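Chapter 7
Planning in Rooms You Did Not Build

What you need before starting: Chapter 4 (joint space), the Posow install from Appendix B, a log viewer that works. Chapter 6 helps but you can get by without.

So far every planner in this book has run in a clean world. Boxes, cylinders, a flat floor. Plans came back fast and the only thing that failed was our own code. That stops now. From this chapter on the arm works in furnished rooms, and the planner has to cope with whatever map perception hands it – holes, stale patches, surfaces that are a bit too thick.

The chapter follows one task the whole way. Reach to a handle beside a piece of furniture, close on it, back out, touch nothing else. Sounds small. It isnt. The last few inches are where most of the software lives.

Three parts to it:

7.1 Building the collision map. Point clouds in, voxels out. How big a voxel, how long to keep one, when to trust it.

7.2 Planning the reach. We use Posa, the sampling planner that ships with Posow, and cap it at 2,000 samples per query. You will want to raise the cap. Don't, not yet – section 7.2 shows what a higher cap hides.

7.3 Watching the reach while it runs. The Fultow monitor checks the rest of the path against the newest map, 10 times a second, and stops the arm if the two disagree.

A word on elbows. A seven-joint arm can put its gripper in the same place with the elbow high, low, or out to the side, and a planner that scores only the gripper path will pick among them more or less at random. In an open cell, who cares. Next to a wall it matters a lot. 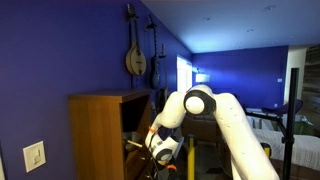 So the cost function in 7.2 gets a term for elbow clearance, and a second one for the cables at the wrist, which most robot models leave out completely. We model cable slack as a fat capsule. Crude, but it catches most of the snags, and it costs next to nothing at plan time.

Logs for the exercises are in the Bellamy set. Start with run 123. The planner reports success on that one and the monitor stops the arm anyway; read both logs side by side before you go on to 7.1, and write down which of the two you beleive and why. You will need the note again in 7.3.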